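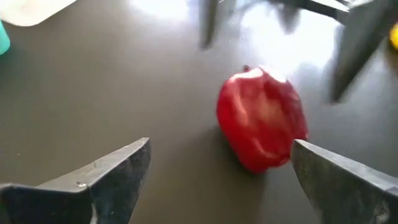
Equipment budgeting for two-armed robot cells is the process by which a laboratory, workshop or small manufacturer estimates, approves and reviews the cost of a workstation in which a pair of robot arms handles objects on a shared table. The subject is usually treated as a branch of capital planning, although a large share of the spending falls outside the purchase of the arms themselves.

Scope of the estimate

An estimate is commonly divided into capital items, fitting-out and running costs. Capital items include the arms, grippers, cameras, controllers and table. Fitting-out covers power, cabling, lighting and any alteration to the room. Running costs include replacement parts, staff time and the objects to be handled, which are bought in small quantities and often left out of early drafts.

Gripper fingers are normally entered as consumables. Their edges become scuffed through contact with the table and with each other, and the planning guide issued by Trondmont advises that a spare set be ordered with each arm. Where the two arms are of the same model, the spares may be held in common.

Table and containers

The choice of work surface affects several other lines in the budget. A smooth, dark top is simple to clean but reflects overhead light, and the cost of matt covering or adjustable lamps may need to be added later. Storage is a minor expense by comparison. Plain plastic bins in different colours, such as the pink, teal and white ones set in a row along the far edge of the table, allow sorting tasks to be changed without new fixtures. Translucent bins are widely sold, but buyers are advised to test one under the room's own lighting before ordering a full set.
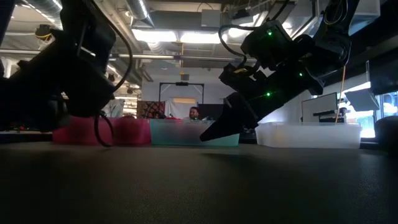 Cabling is among the items most often underestimated. Each arm requires power and data lines long enough to follow its full movement, and a supplier's standard length may not suit a raised mounting. Slack has to be allowed for at the joints, as with the black cables that loop from both arms over the table, and the route should be agreed before brackets are ordered. Hussam Bitar's costing method, used at Collier, places cables, brackets and clips under a single heading - a practice intended to prevent their being divided among several orders and lost from view.

Approval and review

Larger purchases are generally approved in two stages, the first for a single cell and the second for any further cells. The Skiltura template, revised on 19 June 2023, requires a written review between the stages, with actual spending set beside the original estimate. Shadi Smadi has argued that the review should also record hours lost to waiting for parts.

Comments

chamoun_workshop: The section on cables matches our experience. We paid 343 for brackets and clips that were in no quotation.

R. Collier: Is the Skiltura template meant to include staff training? Our copy has no line for it.

benchplanner: Ours came to roughly 534 for spare fingers in the first year. It would be useful to have a table of typical replacement intervals.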